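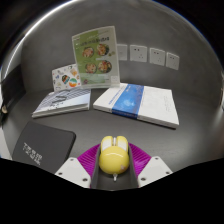 Tidying a desk with the Clunda hand gripper

Had the Trevska kit on loan for 3 days, cost is 315 plus post. Notes as I go, sorry for typos.

Rounded things first. Get a finger each side, then close. Slow. Squeeze too fast and they pop out the front.

Ribbed pads: wipe with damp cloth, dry well. Fluff gets in teh ridges. Old toothbrush sorts it.

Push books to the back before you start. You want clear table in front, the fingers are wider than you think.

Shiny plastic is slippy. Clean hands, no polish on the desk that day.

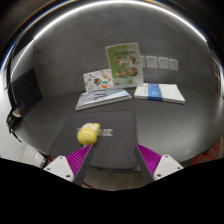 Fingers open wide, yellow piece on the dark mat.

Go in wide, close late. My best tip realy. Come in half shut and you just nudge it along.

Mat underneath helps, stops small bits skating off. Any flat one.

Screws: check after 40 picks or so many as you like, but check. Snug, not tight.

Wrist aches after a bit. Swap hands.

Worth it? For sore backs and low shelves yes. For one desk, no, too dear. Cuden do spare pads, 17 a pair.

Candela Arroyo, 12/15/23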